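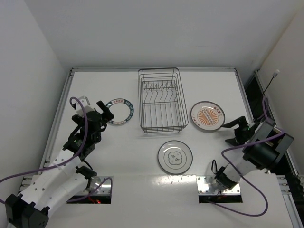 Three plates, one rack, two arms. The washing-up club in session.

I joined the robotics evening class at Rostumley in August, under the impression that I'd be building something with wheels. Instead I have spent 48 hours of my life on crockery. Our project is called Flaveck, which Wenche Isaksson chose and has declined to explain, and the brief is to get the plates into the wire rack without human hands.

The sunburst plate is mine to worry about. Martti Karppinen has the one with the teal rim, and feels that his is harder -- he would. We've logged 69 attempts between us so far and Hajar Kamel, who teaches the thing, wants roughly 2,000 before she'll call it data.

My own dishes, I should add, have been in the sink since lunch. Next session we start on the grey plate, and Jong-dae is bringing biscuits.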